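Refill Counter News
The Moradi Street Co-op newsletter, 7/14/23

SOAP, AND WHAT WE HAVE LEARNED ABOUT YOU FROM IT

The refill counter opened in April with a 50-gallon drum of shampoo, a hand pump that squeaked, and a sign asking people to please wait for the drip. Since then the drum has been replaced twice, the pump has been oiled, and the sign has been ignored by everyone including the person who wrote it (me).

A few items of business, then some opinions.

The lavender body wash is coming back. Our supplier, Skarine, dropped it from the spring list and put in something called Rain Garden, which 257 of you bought and a good many of you wrote in about. The kindest letter compared it to a wet tent. We have asked Skarine for lavender again and they have agreed, on the condition that we take what they have left of the Rain Garden. It will be half price by the register. It does a decent job on floors.

The conditioner has gone to a thicker formula. If you have one of the old narrow-necked bottles, bring a funnel or a great deal of patience. Hooman Nikzad is at the counter on Friday mornings and has plenty of the second but would like his lunch at some point.

Prenumari labels are back in stock. They are the white ones that survive a shower. Please write on them. Last month we met several people who had been conditioning twice and shampooing never, and who thought their hair was going through something.
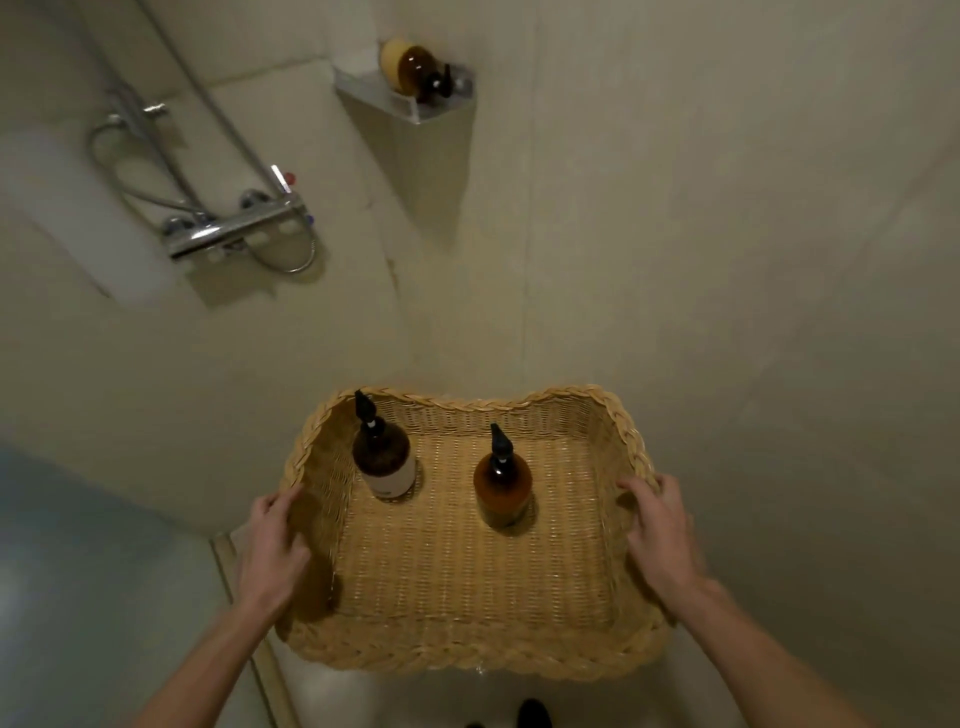
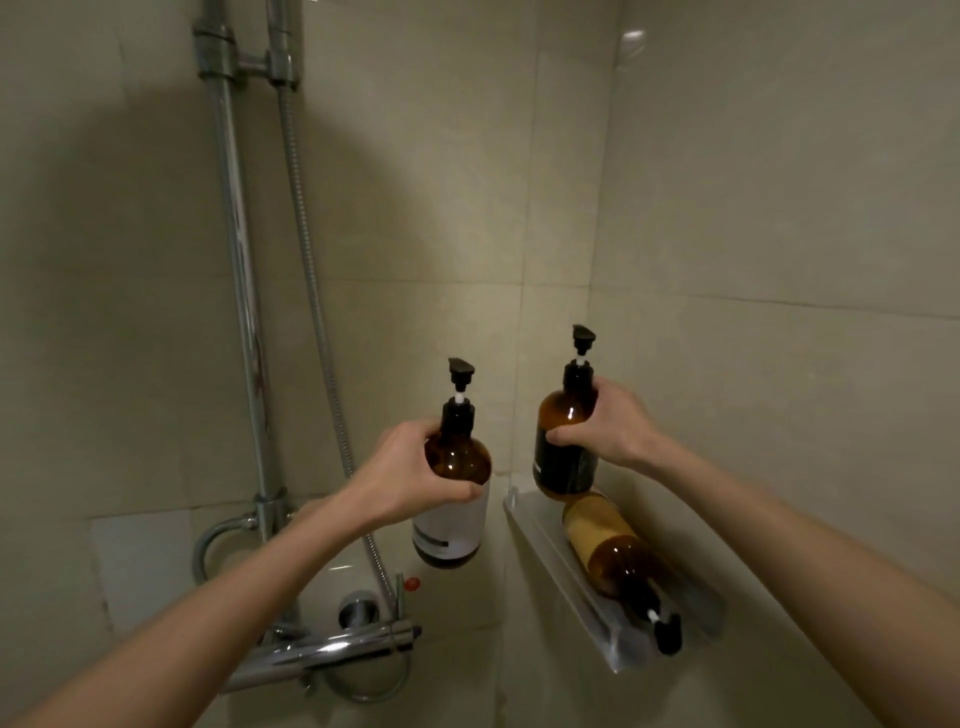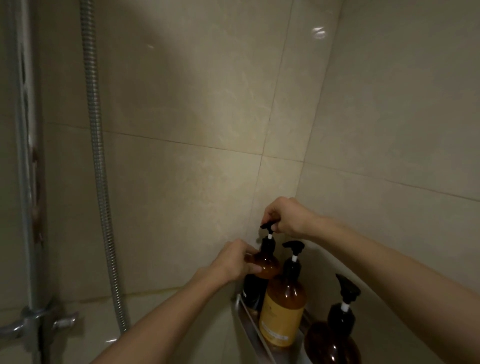
Pump bottles in the shower, by basket and by hand.

Now, bottles. You may bring any clean container with a lid, and you have taken us at our word. We have filled pickle jars, a hip flask, and a hot water bottle shaped like a sheep. All were weighed empty first and priced fairly. What we can't fill is anything with an inch of the last thing still in it. Rinse it at home, stand it upside down overnight, and take the pump apart while you're at it. The tube is where the trouble lives. Warm water pumped through it a few times will do the job, and so will a pipe cleaner if you own one.

Glass is fine. Glass is also heavy, and the walk up from the Clelberg bus stop is steeper than it looks on the map, so think about how many you want to carry in one go.

Soudabeh Parsa has asked me to settle the question of how full is full. Full is to the shoulder. If we go up to the rim, the pump goes in, the soap comes out, and you ride home with a sticky bag and a grudge. Nobody is being shorted. You pay by weight.

The drip tray fund stands at 200 dollars toward a proper steel counter, which costs 1750. At the present rate we will have it when my niece finishes college. She is in second grade.

Counter hours are the same as before. The squeak has come back.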